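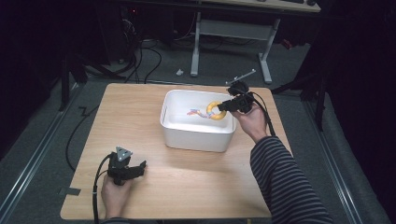

Odirow (method)

Odirow is a method for teaching two-armed robots from recordings made with hand-held grippers. A person carries out a task with one gripper in each hand, and the recordings are used to train a control program that is later run on a robot with the same kind of fingers. No robot is needed while the recordings are made. The method was worked out at the Mac Mathúna Laboratory and is best known for its result on waiting: a robot trained with it learns when one arm should keep still while the other works.

The name covers both the training method and the set of recordings released with it. The recordings are sometimes listed separately as Odirow Tabletop.

Contents
1 Background
2 Method
2.1 Recording
2.2 Finding hand positions
2.3 Phase labels
2.4 Training
3 Filmont trials
4 Results
5 Limits
6 Later work
7 See also

Background

Robots that learn by copying need many examples of a task being done properly. For a long time the usual way to get them was to steer the robot itself, either by moving its arms by hand or through a pair of linked controls. Both are slow, and both tie up a robot for as long as the recording lasts. Operators also tend to move stiffly when they cannot feel what the fingers are touching.

Hand-held grippers get round part of this. The person holds a tool with robot-like fingers and works with it directly, so the contact between finger and object is felt through the handle. A camera on the tool sees the fingers and whatever lies between them, much as a camera on a robot's wrist would. A trained program can then be moved from the tool to the robot with little change, provided that the fingers and the camera sit in the same places on both.

Two-handed work adds a difficulty of its own. People seldom use both hands at the same rate. One hand steadies a box, or simply rests, while the other reaches in. In a recording the resting hand still drifts a little, and a program trained to copy everything will copy the drift as well. Earlier programs trained at the laboratory often moved the idle arm for no purpose, and sometimes knocked over the thing it was meant to be holding. Odirow began as an attempt to deal with this fault.

Method

Recording

The person sits or kneels at a low table and holds a gripper in each hand. Squeezing the handle closes the fingers. Each gripper carries its own camera, and a further camera records the table from the height of the person's head. The grippers are wired, which keeps their clocks in step and avoids having to change batteries, though the cables have to be kept clear of the work.

Each session is divided into short episodes. An episode starts with both grippers open and ends when the person returns them to the open position. Objects are put back by hand between episodes, and their places on the table are changed each time. Failed attempts are kept but marked, and are left out of the first stage of training.

Finding hand positions

The path of each gripper through the air is worked out afterwards from the pictures and from motion sensors in the handle. Where a tracking system is set up in the room, markers are fixed to the tools and the tracked path is used as a check. The plain camera path is good enough for most tasks. It is weakest when the gripper comes down close to a bare surface, where the camera may have little more than a tabletop to go by. Wood grain, scratches and the edges of nearby objects all help in such cases. A plain white table was tried early on and given up. 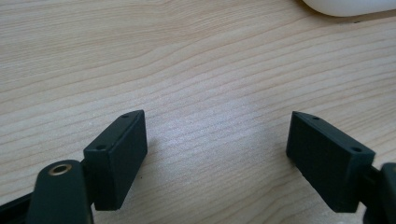
View from a gripper camera: both finger pads, spread apart over the wooden tabletop.

All positions are stored relative to the other hand as well as to the table. This doubles the amount of path data but allows the program to learn facts such as "the right fingers are above whatever the left fingers are holding" without needing to know where the table is.

Phase labels

The part of the method that differs most from earlier work is the labelling. Every moment of an episode is given one of four phase labels for each hand: reach, act, hold or wait. Reach covers free movement towards an object. Act covers any movement made while in contact. Hold means that the fingers are closed on something and should stay where they are, and wait means that they are open and have nothing to do.

Labels are first guessed by a simple rule based on speed and on how far the fingers are apart. A person then looks through the guesses and corrects them. Most corrections concern the border between wait and reach, as a hand often starts to drift towards its next object before the person has settled on going there. The labelling guide says that such moments should be marked as wait until the direction is clear – a choice that later users have argued over.

Training

The control program has two parts. The first predicts a phase for each hand from the camera pictures. The second predicts the next short stretch of movement, given the pictures and the two phases. When the phase is hold or wait, the predicted movement is scaled down almost to nothing, so that small drifts in the recordings do not carry over to the arm. The scaling is gradual. Cutting the movement off completely made the arms jerk when a phase ended, and was dropped after the first round of tests.

Failed attempts are brought back in a second stage, which trains only the phase part. They show the program what a slipped grasp looks like, so that it can go back to reach instead of carrying on with empty fingers.

Filmont trials

The main set of recordings was made in Filmont over one winter and finished in February. It holds 1,396 episodes across 14 tasks, all done at a table with household goods, toys and containers. Tasks include taking a soft toy out of a bin, threading a ring over a peg, folding a cloth and passing an object from one hand to the other. Five people did the recording. Each of them did every task, so that no task would be learned in only one person's style.

Deep containers were included on purpose. A gripper reaching into a bin loses sight of most of the room, and its camera may see only the walls of the bin. In these episodes the other hand's camera and the head camera carry most of the useful information. Limp objects such as rope were included for a different reason: they rarely lie the same way twice, and a program cannot get by on memory of their shape.

The robot used for testing was a two-armed bench model fitted with Grekix fingers. The pads on the hand-held tools were made to the same outline, and worn pads were changed on both sides at once to keep the match close.

Results

The laboratory compared the full method with a version trained on the same recordings without phase labels. Both were tested on all of the recorded tasks, with objects that had been used in the recordings and with others that had not.

The clearest gain was in tasks where one arm must hold something steady. With phase labels the holding arm stayed in place through most runs, and containers tipped over far less often. Tasks in which both arms move at once showed little change. On cloth folding the version without labels did slightly better, which the laboratory put down to the difficulty of labelling a hand that is both holding and moving.

A smaller result has drawn nearly as much attention. When the labels were left exactly as the simple rule had guessed them, with no correction by a person, most of the gain was lost. The rule and the corrected labels agreed over the greater part of each episode, and the harm came from short stretches at the start and end of each phase. Several groups have since taken this as a reason to spend more effort on the borders between phases and less on the middle.

The result on slipped grasps was mixed. The robot noticed an empty grasp more often after the second stage of training, but its second try frequently failed in the same way as the first.

Limits

The method relies on phases being separate, and some work does not divide neatly. Stirring while tilting a bowl, or wringing out a cloth, has no clear wait or hold for either hand. The labelling guide treats these as act throughout, and the method then offers no benefit.

Labelling by hand is slow. At Filmont it took longer than the recording did, and roughly 4 in every 10 episodes had to be looked at by a second person. Disagreements were settled by taking the earlier of the two suggested borders, a rule that was easy to apply but has little else to support it.

The recordings were also made in one room and on similar surfaces. Programs trained on them do poorly on glossy tables and in strong side light. Critics have pointed out that the tests took place in the same room, and that the published results say little about use elsewhere.

Later work

A revised labelling guide splits act into two phases, one for each direction of force, and has been used mainly for work with lids and drawers. A separate line of work drops the fixed labels and lets the program learn its own phases. These learned phases often match hold and wait quite well but divide reach into several parts that people find hard to name.

The Odirow recordings are still used as a test set for programs that find hand positions from gripper cameras, a purpose for which they were not planned. The episodes with fingers close to bare wood are used most for this.

See also

Bimanual manipulation
Imitation learning
Motion capture
Robot end effector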